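Two end effectors, one table: speaker notes
Notburga Bühler, with bench work by Thongchai Sukprasert

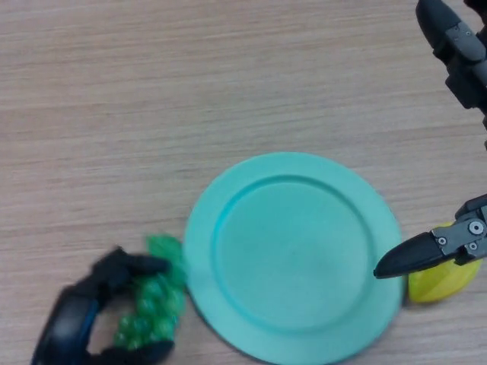

Opening (keep to two minutes)

Say who we are. Zaratis picks and packs mixed items for small food businesses, and the bench group is the two of us. The work was done in August for a customer called Nilsuwan, who wanted to know whether to pay for hands or stay with plain grippers.

Leave the title slide up while talking. Point out the multi-fingered hand on the grapes and the two-finger gripper by the lemon. Mention that everything in the talk uses the same two arms, the same plate and the same fruit. People always ask this, so get it in early.

Do not start on the results yet. Last time I gave the numbers in the first minute and the rest of the session was spent arguing about them.

Why mix the two

The usual comparison puts one end effector on the arm, runs the trials, unbolts it, fits the other and runs them again. By the time the second set starts, the lights have been moved and the arm has been recalibrated. We did it that way in the spring and could not explain half of the difference between the sets.

With one on each arm, both see the same table at the same time. The drawback is that left and right are not the same arm. We swapped sides halfway through to deal with that. Thongchai will take questions on the swap. It took him most of an afternoon and he has opinions about the cable routing.

The task

Pick an item up from beside the plate, place it in the well of the plate, let go, move clear. The item must stay inside the well for five seconds after release. If it rolls on to the rim, that is a fail, even if it stays on the plate.

Two items only, grapes and lemon. Say that this is a narrow test. The grapes are an awkward bunch with no flat side. The lemon is simple in shape but it rolls.

100 trials for each pairing of end effector and item. One operator for all of them, driving by teleoperation, with a break after every 20. Both controllers were set to the same speed limit.

Results: lemon

Gripper: 92 placed correctly out of 100. Most of the failures came at release. The finger caught the fruit on the way up and set it rolling.

Hand: slightly fewer placed, and each attempt took longer. The operator had to think about where the thumb was. On a plain oval object the extra fingers gave us nothing we could measure.

Pause here. Someone will want to say that a better operator would close the gap. Agree that this is possible. We did not test it.

Results: grapes

This is where the hand was worth having. It can wrap over the top of the bunch and support it from underneath, so the bunch does not swing when the arm moves. The gripper has to pinch one place, and the rest hangs from that point. If the pinch is near the leafy end it mostly works. If it is further down, the bunch turns in the fingers and lands on the rim.

Things to say if asked for detail:

– The hand failed most often by not letting go cleanly. One finger stayed hooked on the bunch for a moment and dragged it.
– Opening the fingers in sequence, thumb first, helped. Thongchai added this to the controller after the first 20 trials, and those 20 were thrown out and run again.
– Pinch force on the gripper was kept the same for both items. A higher setting might have helped with the grapes. We left it alone to keep the comparison simple.

The camera

Short section, skip if running late.

We used the head view as the operator's main view, then tried it alongside a wrist camera on each arm. For the gripper the wrist camera helped a lot, especially near the table, where the bracket and finger can hide the item from above. For the hand it helped less. The palm is bulky, and once the fingers closed the wrist picture was mostly fingers.

Fast moves with the hand also blur in the head view. Shortening the exposure fixed that but made the picture noisy under our lights. We settled on slowing the last part of the approach. Anyone with brighter lights should try exposure first.

Setting up and upkeep

Plister is the small program we wrote to log the trials. It records joint positions, open and close commands, and a pass or fail typed in by the operator. Copies are available, ask me afterwards. The documentation is thin.

The gripper needed its bracket screws checked once during the work. The hand needed attention six times, mainly for finger calibration drifting. None of these took long, but each one stopped the trials and meant doing the zero check again. For a customer with no engineer on site this matters more than the placing rate.

What we told Nilsuwan

Use the plain gripper for single firm items. Fit a hand on one arm only, and only if bunches or other loose shapes make up a real part of the day's work. Do not buy two hands to begin with.

They have gone with one of each. I have no long-run figures from them, so do not promise any.

What we have not done

Real fruit. Wet items. Anything in a bag. Two arms working on the same item, which people expect when they see the set-up. Vetside have asked about small bottles and tubes of ointment, and we will run those with the same rules if they send us the stock.

Also still to do is a softer fingertip for the gripper. Thongchai has a pair printed but they have not been fitted.

Questions

Likely ones: cost, whether a suction cup would beat both, whether a learned controller could do the release better than a person. On suction, we tried it on the grapes for one morning and gave up. On learned control, the Plister logs are being kept with that in mind. Leave cost to me.

If there is time at the end, go back to the title slide and leave it up during questions.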